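**Snack Bag Program, Grurkport branch — progress report for December**

Prepared for the Estano community fund

The packing table is up and running, which puts us one step ahead of where we stood in the last report. At that time we had the snacks, the bags and a long discussion about whether a table was an eligible expense. (It was. Thank you.)

We have packed more than 40 bags so far. Each one gets a mix of packaged snacks, and nothing in it needs a fridge, a spoon or an explanation. We dropped the fruit cups after the trial run, when 2 of them opened on the ride to the Obura stop and improved nobody's afternoon.

The bags themselves took up more meeting time than the food did. The original plan called for plain brown paper, to look serious. Paper costs more, tears at the corners and hides what's inside, so the kids opened every bag before choosing one. We switched to thin plastic takeout bags with the smiley face and THANK YOU on the front. They're cheap, you can make out the snacks through the side, and they say thank you so that we don't have to print a card. The card line in the budget is now free, and we'd like to move it to snacks.

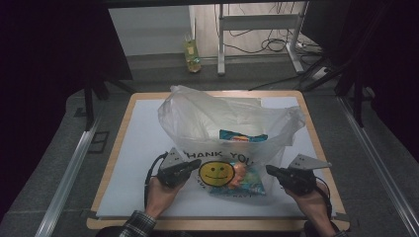
The handles remain a sore point. Tied in a knot, they have to be ripped open by anyone under the age of seven. Left loose, they flop over and the bag empties itself into the crate. Our current policy is one soft twist — tight enough for the ride, loose enough for small fingers. We expect to revise it again.

Deliveries go to 4 stops, all on the Obura side. The Filto stop is on hold until the building there finds us a shelf. We were offered a windowsill above a radiator, and we declined on behalf of the chocolate.

Spending is under plan for food and slightly over for crates, after we learned what a cheap crate does on stairs. Receipts are in the usual folder, including the one that went through the wash.

Still to do before the next report:

- settle the handle question
- find a shelf at Filto
- order more bags, same smiley
- ask whether a second table would be pushing our luck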